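Quiénes somos

Suster empezó con dos gatos y una mesa de cocina. Ahora somos una tienda online de cosas para gatos y para la gente que vive con ellos, con almacén propio, aunque la mesa sigue ahí, llena de rascadores a medio montar.

Qué vendemos: rascadores, camas, juguetes de hierba gatera, fuentes, areneros, transportines. También cosas para humanos: tazas, calcetines, pendientes con bigotes, bolsas de tela. 213 artículos en catálogo a fecha de julio de 2026. Algunos son nuestros de principio a fin, otros los compramos a talleres pequeños que conocemos desde hace tiempo.

Las marcas de la casa

Zostholm. Muebles para gato. Líneas rectas, colores apagados, que no den ganas de esconderlos cuando viene visita. Repisas de pared, puentes, torres. Los tornillos van incluidos (los tacos también, que nos lo preguntais mucho). Pared de pladur: mirad antes la ficha, no todos los modelos sirven.

Stitska. Textil y juguete cosido. Ratones, peces, cojines de patear, fundas lavables. La hierba gatera se repone, todos los juguetes llevan una abertura con velcro para cambiarla. Patrones propios, tela comprada en rollos cortos, así que los estampados se acaban y no vuelven. Si os gusta uno, no lo dejeis para septiembre.

Van Wyk. No es nuestra, pero casi. Taller familiar de cerámica, nos hace los comederos y bebederos desde el segundo año. Cuenco ancho y bajo, para que no rocen los bigotes. Pesan bastante. Cada esmalte sale un poco distinto y eso no cuenta como defecto, lo ponemos aquí porque es la devolución más habitual.

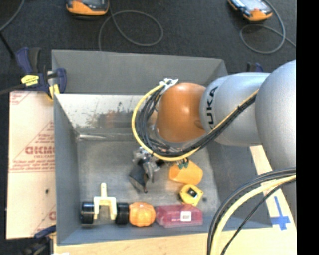

La caja por suscripción

Sale cada mes. Dentro van juguetes, algo de comer y una cosa para la persona. No repetimos juguete en 14 meses, llevamos una hoja de cálculo bastante fea para controlarlo. Se puede pausar desde la cuenta, sin llamar a nadie y sin el típico formulario de por qué nos dejas. Hay versión para gatito, para adulto y para sénior. También versión sin comida, para gatos con dieta del veterinario o con alergias. Si teneis más de un gato hay caja doble, lo mismo pero con juguetes por duplicado, que ya sabemos lo que pasa si no.

Lo que no hacemos: plumas teñidas, cascabeles de los baratos, ojos de plástico pegados. Tampoco collares sin cierre de seguridad. Nos los piden, decimos que no. Lo mismo con disfraces.

Cómo elegimos las cosas

Primero las prueban nuestros gatos, luego un grupo de clientes que recibe prototipos en casa y nos manda fotos y quejas. Sobre todo quejas. El rascador de esquina de Zostholm cambió de base por ellas: el primero se volcaba con un gato de seis kilos corriendo. Si quereis entrar en el grupo, escribid con el peso y la edad de vuestro gato y si es de los que muerden o de los que miran. Ahora mismo faltan gatos grandes y gatos miedosos.

Protectoras

Parte de lo que vendemos va a protectoras y colonias. Hemos enviado hasta 144 mantas en una sola campaña, más las camas con tara que no podemos vender pero que abrigan igual. Las protectoras pueden pedir material por el formulario de contacto, asunto PROTECTORA, contando cuántos gatos hay y qué hace falta. Respondemos a todas aunque a veces tardemos.

Envíos y devoluciones, muy resumido

Península y Baleares siempre. Canarias, consultad antes por el tema de aduanas. Muebles grandes van por transporte aparte y llegan otro día que el resto del pedido, no os falta nada. Si el gato pasa del juguete, se cambia por otro una vez. Si el gato pasa de la cama y duerme en la caja de cartón, ahí no podemos ayudar. Las condiciones completas están en su pagina.

Dónde estamos

No tenemos tienda física, por ahora solo recogida en almacén con cita. Nos gustaría abrir un sitio pequeño, con escaparate y algún gato dentro, pero no hay fecha. Un par de veces al año montamos puesto en ferias y mercadillos, lo avisamos en el boletín.

Contacto

Por el formulario o contestando a cualquier correo del boletín, los leemos. Teléfono no hay. Las fotos de gatos con nuestras cosas se agradecen mucho, poned el nombre del gato y si nos dejais publicarla.

El equipo de Suster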